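Braleo Puts Its Tablecloths on a Subscription, Apologizes to Drawers

FOR IMMEDIATE RELEASE

GAZI — Braleo, the table linen company that has spent six years selling people tablecloths they use twice, announced today that it will start lending them out instead. The new service, called Sirnis, opens to customers in October.

Subscribers pick a cloth online, keep it for as long as they like, and mail it back in the bag it came in. Braleo does the washing. Gravy is covered. Candle wax is covered. Red wine is covered up to a point, and the terms and conditions describe that point at some length.

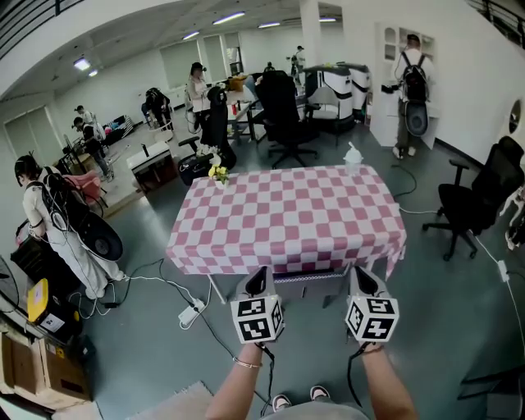 "We asked 2593 customers where their good tablecloth was, and most of them had to go and look," said Mayu Ebihara, founder of Braleo. "One found it under a Christmas tree stand. It had been there since the Christmas before."

The opening range has seven patterns, all checks and stripes. Florals were tested and drew strong opinions from the staff, several of them in writing.

Laundering will be handled by Firilel, a family-run laundry two streets from Braleo's warehouse. Its owner, Edmund Ostrowski, has agreed to take everything except sequins.

"I've seen what people do to a tablecloth on a Sunday," said Ostrowski. "I don't ask."

Cloths come in round, square and rectangular sizes. Customers are encouraged to measure the table first — Braleo's returns department would like that sentence printed larger.

Press contact: Braleo press desk, weekdays until 4 p.m.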